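Grief letters project goes to the mailbox and the phone

23 March 2020

So the Illance evenings are off for now, and I wanted to get the new plan up before everybody starts calling the front desk. If you've been coming to the Tuesday group in the side room at Sisport, please don't drive over. The building is closed and so is the parking lot gate.

The good news (and I'm really happy about this!) is that the letters part of Illance keeps going. For anyone new, that's the bit where people who have lost someone write to another person in the same boat, by hand, first names only, and we pass the mail along. It started in Mirani last October with a stack of envelopes and a borrowed table, and we've now passed along over 1,812 letters. I still can't quite get used to that number.

Starting this week you can mail your letter straight to the Mirani post office box, same one as on the old flyer. Write "Illance" on the front and leave the inside envelope open. One of us reads each letter before it goes out, mostly to check that no street address slipped in, and I promise we don't judge the spelling. If you can't get stamps, call and we'll send you a prepaid envelope. Burex, the print shop on the corner, gave us a box of 348 of them and wouldn't take a dime.

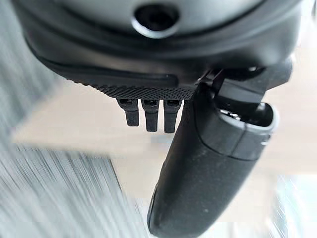 A reader already wrote in to ask whether a letter is any use at all at a time like this, when you can't even hold a proper funeral. She lost her brother at the start of the month, the service was cut down to a short one at the graveside, and she said she felt silly putting it on paper for a stranger when her own cousins hadn't been able to come.

I don't think it's silly one bit. I went through something a little like it years ago, when snow kept most of my family away from my dad's service, and for months afterward I had the feeling that the whole thing hadn't been done right. What helped was telling it to a person who hadn't been there - the hymn we had to skip, the ham nobody ate, all of it. I wrote seven pages. The lady who got them wrote me back two, and I have those two in my nightstand to this day.
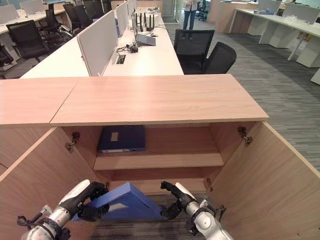
Storage cabinet with both doors open, a navy-blue binder on the shelf.

The phone side is newer and we're feeling our way. Beginning Thursday there's a group call at 7 in the evening, on the same number as the old weather line for the group. It's a plain telephone call with no computer needed, and you can just listen if that's all you've got in you. The first part is open talk and the second part is somebody reading a poem or a letter out loud (only with the writer's permission, always). We have 41 people signed up, so we'll split into smaller calls, and I'll let you know by phone which one is yours.

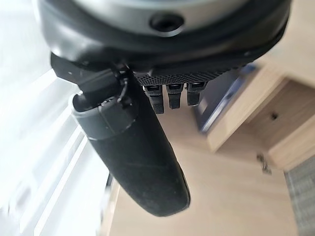
Missing the room is a kind of loss too, and I'd like us to be able to say so on Thursday. I keep hearing from regulars that they didn't expect to mind it this much - it was folding chairs and bad coffee, after all. But we sat close. Look at those three black fingertips hanging side by side in the photo and you've pretty much got our back row on a busy night. We'll be back in that row, I just don't have a date to give you.

If you'd like to be matched with a letter partner, leave your first name and a good time to call. If you already have a partner and the mail is slow, hang in there. Letters handed in at the last meeting went out Saturday, and the ones with no return slip are with me, so call if yours might be one of them.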